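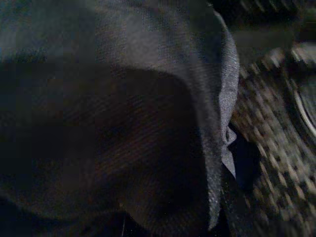
Wrist camera view, dark fabric at close range.

Sesano Laundry Capture Kit
Supplier: Prokero

The kit records demonstrations of household laundry tasks on two-armed humanoids. Head and wrist video are stored with joint positions and gripper commands on a shared clock.
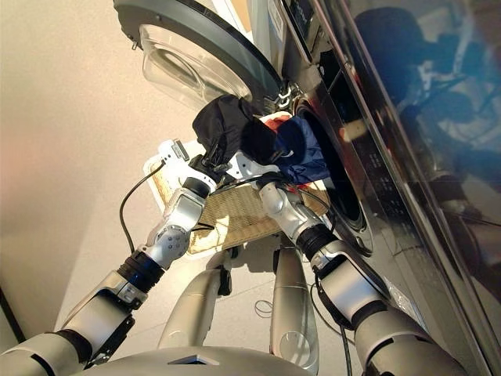 Each episode covers one transfer between basket and front-loading washer. Mixed garments are supported - dark items should stay in the set, as they are the hardest to segment.

Included: 2 wrist cameras, 1 head camera, sync unit, Husow recorder license.
Episodes per drive: 3000
Warranty: 2 years

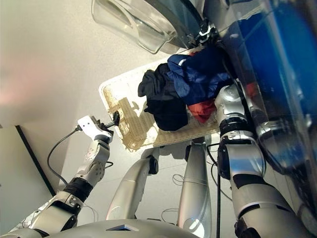

Failed grasps are kept and tagged by default. Export to the Entwistle training format is included. Lead time is 6 weeks.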